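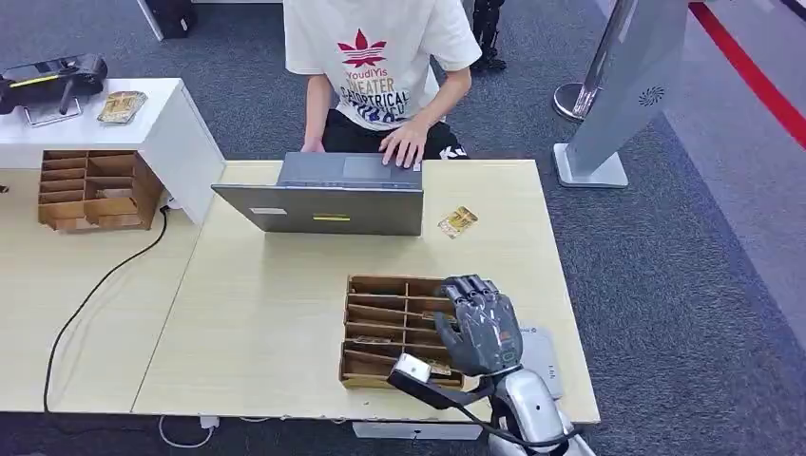 Meltetti reading room, sorting corner
Safety check with comments, January 1, 2018
Checked by: Ville Hirvonen

1. Power strip on the floor, under the front edge of the table.
Result: to correct.
Comment: The strip must be fixed to the underside of the table, 600 mm above the floor. Please do not plug in the heater from the Selo office together with the laptop.

2. Joint between the two table sections.
Result: OK.
Comment: I pushed on both tops with my hand and they stay level. The screws were tightened in September.

3. White cabinet.
Result: OK, with remark.
Comment: The cardboard organizer with the small cubbies can stay in the open compartment. The black device with the yellow stripe stands on top at the far edge, so please move its stand more to the middle.

4. Cardboard organizer with slots, on the table.
Result: OK.
Comment: Cardboard is allowed here, but no candles and no hot drinks beside it. Gold cards which are not in a slot must be put back before closing. One was lying on the table next to the laptop, and on the floor such a card is slippery.

5. Free passage behind the chair.
Result: OK.
Comment: Required 800 mm, measured with the tape.

6. Laptop.
Result: OK.
Comment: Lid and hinges are without damage. Charger was not tested, I will do it next time.

Points 1 and 3 to be finished in three weeks. Copy to Menzies.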